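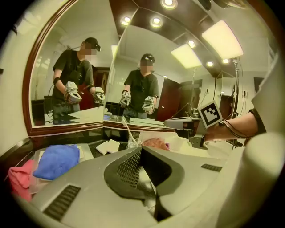 ## 4.2 Kraftmessplatte Dalsgaard vor dem Sprungtest einrichten

1. Platte auf ebenen, festen Hallenboden legen. Gummimatten sind vorher zu entfernen.
2. Stellfüße ausdrehen, bis die Libelle mittig steht.
3. Messkabel an Buchse 2 anschließen und die Kontermutter handfest anziehen.
4. Gerät einschalten und die Aufwärmzeit von 25 Minuten abwarten.
5. Nullabgleich bei unbelasteter Platte auslösen. Der Abgleich ist vor jeder Testperson zu wiederholen.
6. Prüfgewicht auflegen und den Anzeigewert in das Messprotokoll eintragen.

**Hinweis:** Je Testperson werden 3 gültige Sprünge gewertet. Sprünge mit Landung neben der Platte sind zu verwerfen.

**Vorsicht:** Die Platte darf während des Nullabgleichs nicht betreten werden. Bei Fehlercode 127 ist die Messung abzubrechen und das Kabel zu prüfen.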